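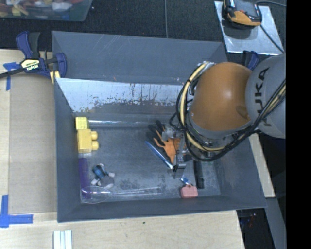 Ticket 390 – Kisen Party Press Office website
Opened: 6/27/19
Priority: 2
Status: Resolved, monitoring

Summary
The statement on the meeting between the Kisen delegation and the Rurninard Council was published in the Pinto edition without its final paragraphs. Readers in Rarville reported that the text ended before the section on joint border talks.

Log
The press office confirmed that the full statement had been entered and approved. The Kisen edition displayed it correctly.

Support compared both editions. The Pinto template was found to apply a limit of 75 lines, introduced in February for short notices and applied in error to official statements.

The limit was removed from the statements section. The page was published again and the missing paragraphs were restored – the heading and date of issue were left unchanged.

A check of earlier items found 9 further statements affected. These have been corrected in the same manner.

Outstanding
The Rurninard Council has asked for written confirmation that its remarks now appear in full. The press office will reply. The email edition still carries the shortened text and cannot be recalled.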